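Zweckverband Wasserversorgung Iltalstead
Protokoll der Sitzung des Betriebsausschusses

Datum: Montag, 9. September 2019
Ort: Sitzungszimmer Betriebsgebäude, Iltalstead
Beginn: 14 Uhr
Anwesend: Betriebsleitung, Netzmeisterei, Rechnungswesen, Vertretungen der Verbandsgemeinden, Planungsbüro Cavela (zu TOP 3 und 4)
Entschuldigt: Vertretung der Gemeinde Sinden (Ortsteil Nord)

TOP 1 Formalien
Die Einladung ist fristgerecht zugegangen, die Beschlussfähigkeit ist gegeben. Das Protokoll der Sitzung vom Juli wird mit einer Änderung genehmigt: Unter TOP 5 ist statt "Druckminderer" durchgängig "Druckminderventil" zu setzen. Der Tagesordnungspunkt Gebührenkalkulation wird auf Antrag des Rechnungswesens vertagt, da die Abschreibungsliste noch nicht abgestimmt ist.

TOP 2 Betriebsbericht
Die Netzmeisterei berichtet über den Zeitraum seit der letzten Sitzung. Es waren 11 Rohrbrüche zu verzeichnen, überwiegend an Graugussleitungen im Altbestand von Sinden. Die Versorgung war in keinem Fall länger als einen Arbeitstag unterbrochen. Die nächtliche Mindestabgabe in der Hochzone liegt weiterhin über dem Sollwert. Eine Leckortung mit Geräuschloggern ist begonnen, Ergebnisse liegen noch nicht vor.

Die mikrobiologischen und chemischen Routineproben waren ohne Beanstandung. Im Endstrang Richtung Mühlweg wurde nach Kundenmeldungen über Trübung zweimal gespült. Der Spülplan ist um diesen Strang zu ergänzen.

TOP 3 Sanierung der Transportleitung Hochzone
Das Planungsbüro Cavela erläutert den Stand der Entwurfsplanung. Untersucht wurden der Ersatzneubau in offener Bauweise und das Einziehen eines PE-Rohres in die bestehende Stahlleitung. Beim Einzug verringert sich der Innendurchmesser. Der hydraulische Nachweis für den Löschwasserfall ist unter dieser Annahme knapp erbracht, sofern die Verbindung zur Ringleitung geöffnet bleibt. 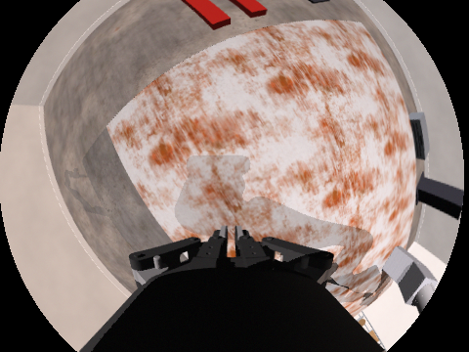 Abb. 1: Gekrümmte Oberfläche mit rostfarbenen Flecken (Computerdarstellung)

Aus dem Ausschuss wird gefragt, ob eine Zementmörtelauskleidung als dritte Variante geprüft wurde. Das Planungsbüro verweist auf die unzureichende Datenlage zur Restwanddicke. Ohne belastbare Messwerte könne die statische Tragfähigkeit des Altrohres nicht angesetzt werden. Die Betriebsleitung regt an, bei der nächsten ohnehin erforderlichen Aufgrabung Wanddicken mit Ultraschall zu messen und ein Rohrstück zu entnehmen.

Beschluss: Die Variante Rohreinzug wird als Vorzugsvariante weiterverfolgt. Wanddickenmessungen sind an 3 Stellen durchzuführen, davon eine im Bereich der Bachquerung. Die Variante Auskleidung wird bis zum Vorliegen der Messwerte zurückgestellt. Einstimmig.

TOP 4 Erneuerung der Armaturen im Hochbehälter
Angebote liegen von den Firmen Agbeko und Sinden Rohrtechnik vor. Das Angebot der Firma Agbeko ist rechnerisch geprüft und wirtschaftlicher, enthält jedoch keine Position für die Demontage der alten Absperrklappen. Die Lieferzeit beträgt nach Angabe der Firma 14 Wochen. Eine Ausführung vor der Frostperiode ist damit nicht gesichert. Während des Umbaus ist jeweils eine Wasserkammer außer Betrieb, die Umfahrung ist vorab auf Dichtheit zu prüfen.

Beschluss: Die Firma Agbeko wird zur Ergänzung ihres Angebots aufgefordert. Die Betriebsleitung wird ermächtigt, den Auftrag im Rahmen des Wirtschaftsplanes zu erteilen. Einstimmig bei einer Enthaltung.

TOP 5 Zählerwechsel
Für den laufenden Turnus stehen noch 43 Hauswasserzähler zum Wechsel an. Die betroffenen Anschlussnehmer wurden angeschrieben. Bei erneut erfolglosem Termin wird nach Satzung verfahren. Die Umstellung auf Funkzähler wird im Zusammenhang mit der Satzungsänderung beraten.

TOP 6 Verschiedenes
Der Zaun am Brunnenfeld ist an der Westseite instand zu setzen (Netzmeisterei). Der Bereitschaftsplan für das vierte Quartal geht den Gemeinden gesondert zu. Die Gemeinde Sinden bittet um frühzeitige Abstimmung der Aufgrabungen mit dem geplanten Deckenbau der Ortsdurchfahrt.

Ende der Sitzung: 16:20 Uhr
Anlagen: Lageplan Transportleitung, Preisspiegel Armaturen (nicht öffentlich)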